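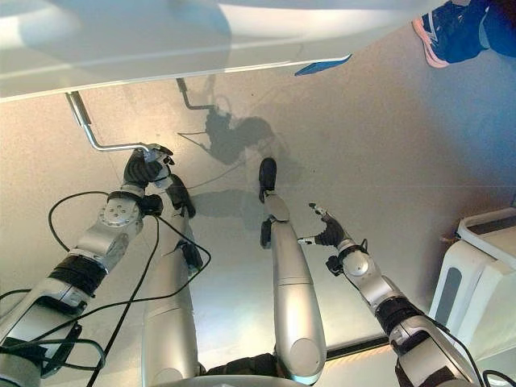 What does the Honholm open day let you judge about a humanoid that a spec sheet does not?
Mostly grip, reach at awkward heights, and how the cables behave when the arms are extended. Walking speed and battery life were not part of the session.

Review: Etville humanoid, demonstration unit, seen at the Honholm open day in February

The Etville is a two-armed, two-legged machine with five-figure pricing that the distributor, Bremitier, would not put in writing. I attended the afternoon session, which ran from 2:00 to 4:30 and was led by Shuzhen Shao. Visitors were given a printed sheet and were allowed to stand close to the work area.

The task I spent most time on was the low grip, done at a white table with bent metal rods hanging from it. The left hand closes on the lower end of a rod while the right hand stays open. It is a good test. The rod is thin compared with the hand, the bend puts the gripping section close to horizontal, and the tabletop limits the approach from above. Glossy surfaces and shiny metal also make life harder for any vision system.

Over the session I saw the hand close cleanly on most attempts. Misses were nearly always short of the rod, seldom past it, which suggests a depth error and should be correctable. Shao agreed but gave no date for a fix.

Build. The limbs are silver, with black cuffs at the arm segments and black hands and feet. The round wrist joint has its bolt holes in a ring on the face, so it looks serviceable without stripping the arm. I was not permitted to try. The fingers are jointed, and the closing motion is slow at the default setting.

Cables. My main complaint. On the demonstration unit, black cable loops along the outside of the left arm, with one loop standing up above it toward the hand. In a shop with fixtures and table edges I would expect a snag within the first month. Bremitier sells a sleeve kit, part 326, for this. It should be included.

Software. The tasks are built in Ignacio, the bundled editor. Princess Javier ran it from a laptop and changed a grip height in under 30 seconds. Menus are plain and the error log is readable. The log counter stood at 1,392 completed grips when I arrived. The sheet lists 2,603 as the interval for finger inspection, a low number for production use and acceptable for a lab.

Noise was moderate. Conversation at normal volume was possible next to the machine.

Verdict: suitable for teaching and for trial work on light parts. I would hold off on line use until the depth error is fixed and the cables are routed inside the arm. Written pricing would also help.

Rating: 3.5 out of 5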